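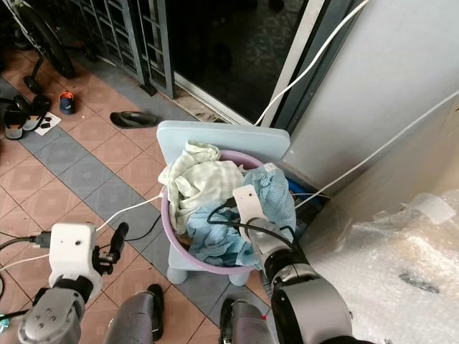

Courtesy runner for the catcher: keep it or drop it?

Brirnora Amateur Baseball Board > League rules and umpiring

dropped_third
Good evening to all. In October the captains of our league will vote on the courtesy runner, and I would like to hear opinions from people who play in other leagues. The rule we have today says that when the catcher reaches base with 2 outs, the team may put in the player who made the last out, and the catcher can go to put on his gear. It is allowed in every inning. Clenmont has proposed to remove it completely. They say that adult baseball should be played with the same rules as one sees on television.

I am a catcher, so you can guess my vote. But I try to be fair and I want to know the arguments on the other side before I speak at the meeting.

slow_hook
I play for Uraris and I would vote to keep it. Our games at Khaemba Field have a time limit, no new inning after 9:15 in the evening because of the lights. When the catcher is left on second base, he must walk to the dugout, sit, put on the leg guards, find the mask. Meanwhile the pitcher throws his warm-up pitches to somebody's cousin without equipment. It is lost time and it is also a little dangerous for the cousin.

chalkline
I respectfully disagree. If your catcher needs so much time, the problem is the catcher. Have a bench player ready with mask and mitt for the warm-up pitches, this is what a bench is for. We did that the whole last season and I cannot remember any umpire complaining.

My real problem with the rule is the tactical use. "The player who made the last out" sounds innocent, but in our league there is a team whose order is arranged so that the fastest man bats directly before the catcher. He makes an out often, he is not a good hitter, and then he runs for the catcher. So they have a slow man who hits and a fast man who runs, in one place of the batting order. I don't think it was the intention of who wrote the rule.

dropped_third
chalkline, I know which team you mean and I have played against them, and it is true that it looks strange. But to win something from it they need a sequence of events: fast man is out, catcher reaches, already there are 2 outs, and then a hit comes. How many runs is this in a season? I would be surprised if it decides a game.

chalkline
It decided one of ours. Single to right field, our throw was good, and the runner who scored was not the man who hit the double. With the catcher running, he is out by a lot. I was in right field so perhaps I am not neutral!

rainout_again
Hello, I keep score for a team in the second division. From the side of the scorer, please, whatever you decide, write it with precision. Our league has the sentence "courtesy runner permitted for catcher" and nothing more. So each umpire has a personal version. One permits it with any number of outs, another one wants a player who is not in the lineup, and one time I was told that the pitcher is also included. I had to ask after every half inning.

Also remember to say what happens if the last out is on base again. It can occur when the batting order is short. I had this and the umpire took a long time to think, with everybody standing on the grass.

slow_hook
This is a good point. How can the last out be on base again though? If he made the last out, he is in the dugout.

rainout_again
You are right, I wrote it badly. I mean this case: the out was made by a batter, then he was sent in as courtesy runner for the catcher, and the side continued to hit until his own turn came while he was still on base. We play with nine and no bench on some evenings. In our game all runners had advanced only by walks, so it is possible with a bad pitcher. Sorry for the confusion.

slow_hook
But with nine batters it would need a very long inning with him still standing there? He would be forced home by the walks before that. I am trying to draw it on paper and I can't make it work.

rainout_again
I will look in my scorebook, it is in the car. Maybe we were fewer than nine that evening, or it was a different rule that caused the stop.

dropped_third
Let us not lose ourselves in this one :) What about the health argument? I have bad knees like all catchers who have played too long. For me the rule is not comfort. If I run the bases and then go immediately to squat, I feel it in the later innings. In our league many teams have only one person who is willing to catch. If he stops playing, they have to forfeit games, or they put a boy there who closes his eyes at the swing.

gravel_infield
Short answer from someone who was league secretary for a long time: keep it, but restrict it. We changed ours to this:

Courtesy runner for the catcher only, only with 2 outs, and it must be the batted out most distant in the order from the catcher. It is optional for the team.

With that text the trick of the fast man before the catcher becomes useless. Complaints stopped in the first season. I must admit that the first weeks were full of discussions about the word "distant".

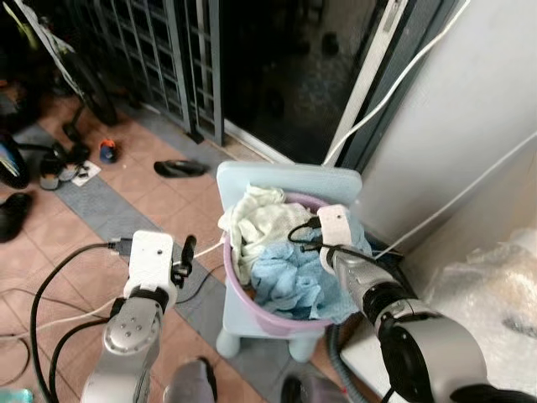 Laundry in the round basin, on the light blue chair

chalkline
gravel_infield, I could live with your version. Would it not be simpler to say the previous batter is excluded? Captains in our league do not read more than one sentence.

gravel_infield
Simpler, yes. Then they put the fast man two places before the catcher. I have seen it — they adapt in a single week.

foulpole_left
I read all and I am for removing it. Nobody forces a person to play catcher, and a run is a part of the game also for slow people. In my first league we had none of these helps, no courtesy runner, no re-entry, and the games finished in time. Now we have so many local rules that new players carry the paper in their bag. Each rule is reasonable alone. Together it becomes another sport.

dropped_third
I understand the feeling, but I would ask how many games you have caught.

foulpole_left
None. I play left field, as the name says. I don't think one must be a catcher to have an opinion about the rules, I am paying the same fee.

dropped_third
That is correct and I apologize, it came out sharper than I wanted.

slow_hook
About the fee, is it true that a team pays 1,000 for the season on the Khaemba side now? Our captain says so but he collects the money, so I prefer to ask.

gravel_infield
It is true, umpires included. Baseballs are separate. Please open another thread for this, the last one about fees was very long.

rainout_again
I have found the scorebook. We were eight players, and the umpire's pause was about batting out of order, it had nothing to do with the courtesy runner. I withdraw my case. My request for precise writing remains.

chalkline
Thank you for checking, few people would do it.

dropped_third, if you bring the text of gravel_infield to the meeting instead of the present rule, I will tell our captain to support it. If the choice is only the present rule or nothing, we vote for nothing.

dropped_third
I will send it to the captains in writing before the meeting, so they can read it at home. I would change "most distant" to a small table with the batting positions, then the umpire only has to look. I am catching tomorrow evening so I can make it after the weekend.

foulpole_left
A table. So one more paper for the bag.

slow_hook
Can somebody post the table here when it is ready? Uraris votes too and our captain has not answered my messages.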